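How to Colour Your Grey Roots at Home (Without Staining the Bathroom)

By Urmila Uniyal
Nov 15, 2020

14 Shares

I have been covering my own greys since my late thirties, and I still remember the first attempt, when I ended up with a dark line across my forehead and a towel my mother never forgave me for. I've got a good deal better at it since then! If you've been putting it off, or paying for a salon visit every few weeks when it's only the parting that bothers you, do have a go. Set aside an evening when you don't need to be anywhere.

Start with the patch test, please, even if you've used the same brand for years. Dab a little behind your ear or inside your elbow, following the leaflet in the box, and leave it for 48 hours. If you get any itching, redness or swelling, don't use it, and have a word with your pharmacist.

Next, the shade. Hold the box up to your hair by a window, and look at the lengths as well as the roots. If you're stuck between 2 shades, go for the lighter one. A root that is a touch too light can be darkened next time, but one that's too dark is a real nuisance to shift (my friend Eftychia Gavalas went nearly black one October and wore a beret until spring).

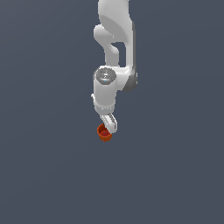

White robotic arm, computer render

On the night itself, put on an old shirt that buttons down the front, so you needn't drag anything over your head afterwards. Leave your hair unwashed from the day before and brush it through well. Smear a thin line of petroleum jelly along your hairline and over the tops of your ears, keeping it off the hair itself or the colour won't take there.

Put your gloves on, mix the colour as the leaflet tells you, and divide your hair into four with clips. Begin wherever the grey is thickest, which for most of us is the parting and the temples. Paint the roots with a tint brush, then use the tail of a comb to lift a thin slice of hair, fold it over and paint the next bit. It's slow going the first time, so put the radio on.

Keep to the new growth. I used to pull the colour right down to the ends every single time, and my hair went flat and dull with it. If the lengths do look faded, comb a little through for the last few minutes only, and only if your leaflet says you may.

Set a timer and stick to it. When it goes, add a splash of warm water, rub gently round the hairline to loosen the colour, then rinse until the water runs clear. Use the conditioner from the box and leave the shampoo alone for a couple of days if you can bear to.

Any smudges on the skin usually come away with a bit of cleansing oil on cotton wool. Wipe down the basin straight away too, and check the door handle!

11 Comments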